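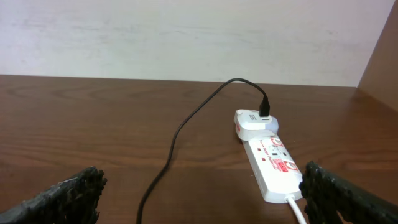

We are looking for people to help us compare grippers at our workshop in Detcombe, starting in January. You don't need to know anything about robots, and most of the people who joined us last time had never driven an arm before. What we would like is for you to sit down, take the controls and try the sort of fiddly household jobs that we have become far too used to ourselves — a thin black charging cable on a shiny wooden table, say, or a white power strip with an adapter plugged into it. The rough, bumpy fingers are one of the pairs we want your opinion on, and we should dearly like to hear what you think of them, good or bad.

A visit lasts 165 minutes, including a proper tea break in the middle. You will use two grippers, the Oller and the Lukik, on the same arm and with the same set of jobs. Birthe Thygesen will show you the controls and stay with you throughout, and Anselmo Moura will ask you a few questions at the end. We have 2,467 attempts on record so far, nearly all made by the same handful of colleagues, so new hands would be very welcome indeed.

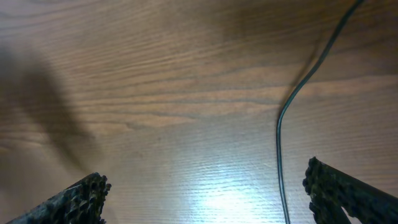 Do I need steady hands or good eyesight to take part?
Ordinary hands and ordinary eyesight will do very well, with glasses or contact lenses if you wear them. If sitting for a while is hard for you, please tell us beforehand and we will arrange things to suit.

There are 28 places, and you must be 18 or over. We pay £15 an hour, plus your bus or train fare, and you are free to stop whenever you like and still be paid for the full visit. Evening visits can be arranged — just ask.

To put your name down, write to Edileuza Bezerra at Figueiredo, Detcombe, by Monday, December 30, 2024, saying which mornings, afternoons or evenings you could manage and whether you are left- or right-handed. Elaine Lins will then ring you to settle a time.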